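Jul 17, 2024
By Tanko Onyeka
Print this entry | E-mail this entry

Up at the Brorside office before the kettle had any company. Zanetard wanted 800 clean simulated runs by tonight, and I went home yesterday believing I would have them. The log had stopped at 3. I read it twice, as though it might feel ashamed and grow. 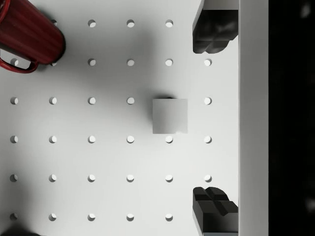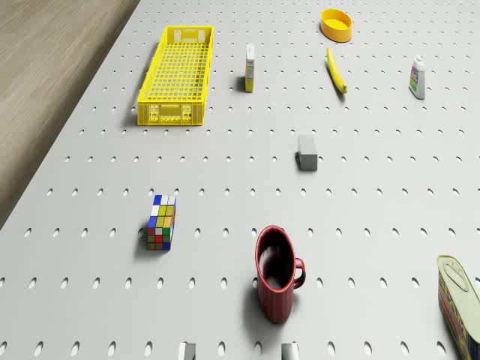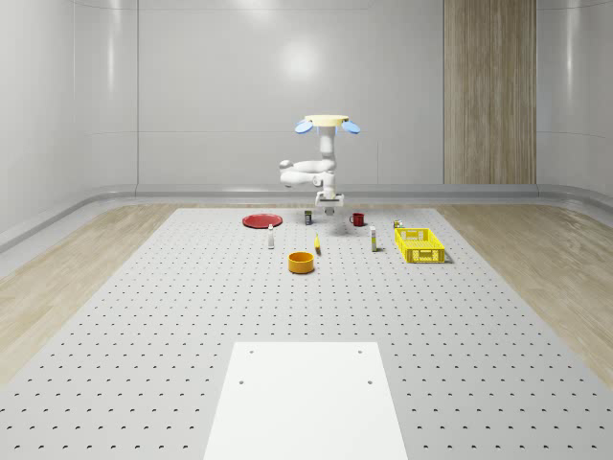

Renders from the simulator: fingers and grey cube, the table from above, and the whole arm over the clutter.

The fault, such as I understand it by bedtime, is in the grasp check. Grondero (our planner, named by someone who has since left) decides it has hold of the block as soon as the block is between the fingers. Whether the fingers have closed is apparently a private matter. So it lifts nothing, carries nothing across with great care, sets nothing down and reports success. Then the scorer looks for the block, finds it where it always was, and halts the lot. I have worked with people like this.

Spent the morning blaming the friction settings, which were innocent. Spent lunch blaming Ackah's new contact module, also innocent, and had to send 2 e-mails taking it back. The second was warmer than the first.

What worries me is the other end of it. A real arm that believes it is holding something will swing about as if it were, and one that believes it has let go may not have. I've written it up as a safety fault and asked that no one copies this version to the hardware until it's mended. Zanetard replied with a thumbs up, and asked when the 800 would be ready.

Put in a check on finger force and set it going again at half past six. Left it running. Beans on toast, window open, did not look at the log. Looked at the log. Eleven.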